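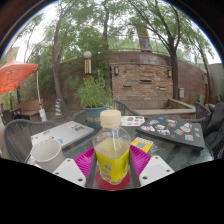 Untersetzer

Ein Untersetzer ist eine kleine, flache Unterlage für Gläser, Flaschen, Becher oder Tassen. Er schützt die Tischfläche vor Kondenswasser, Hitze und Kratzern und gibt dem Gefäß zugleich einen festen Platz. So bescheiden der Gegenstand wirkt, so erstaunlich groß ist seine Vielfalt: Kaum ein anderes Stück der Tischkultur kommt in so vielen Materialien, Farben und Formen vor!

Formen und Materialien

Am weitesten verbreitet sind runde und quadratische Untersetzer. Gefertigt werden sie aus Kork, Filz, Holz, Leder, Schiefer, Keramik, Metall, Silikon oder Pappe. Kork und Filz nehmen Feuchtigkeit auf und liegen auch auf glatten Flächen ruhig. Silikon lässt sich einfach abspülen und haftet gut, während Schiefer und Keramik durch ihr Gewicht überzeugen; bei ihnen schonen kleine Filzpunkte auf der Unterseite den Tisch. Der Bierdeckel aus saugfähiger Pappe gilt als eigene Gattung mit einer überaus lebendigen Sammlerszene.

Verwendung im Freien

Auf Terrasse und Balkon spielt der Untersetzer seine Stärken besonders schön aus. Gartentische haben häufig eine Glasplatte, auf der jedes kalte Getränk an einem warmen Tag seinen Ring hinterlässt, und eine Flasche, die man unbedacht absetzt, klirrt auf dem Glas recht laut. Eine weiche Scheibe dämpft den Aufprall. Wer draußen auch arbeitet und neben Flasche und Becher noch einen Laptop auf dem Tisch hat, freut sich doppelt über den festen Abstellplatz. Kräftige Farben wie Rot oder Türkis sind auf Glas leicht wiederzufinden und bringen etwas Leben zwischen graue Gartenmöbel.

Pflege

Silikon und Keramik vertragen warmes Wasser und Spülmittel. Filz wird kalt ausgewaschen und liegend getrocknet, Kork nur feucht abgewischt. Bleibt unter dem Untersetzer Wasser stehen, bilden sich auf Glas mit der Zeit Kalkränder, die mit etwas verdünntem Essig verschwinden.

Sammlungen

Die Sammlerin Ginette Lebrun trug in Retden mehr als 250 Untersetzer zusammen, darunter 60 handgefilzte Stücke aus der Werkstatt von Osaze Babalola. Im April zeigt sie jeweils eine Auswahl im Heimathaus Noltudley. Zu den Glanzstücken gehören zwei geflochtene Scheiben aus Lozano, deren Muster sich vom Rand zur Mitte hin verdichtet.

Siehe auch: Bierdeckel, Topfuntersetzer, Tischset, Gartenmöbel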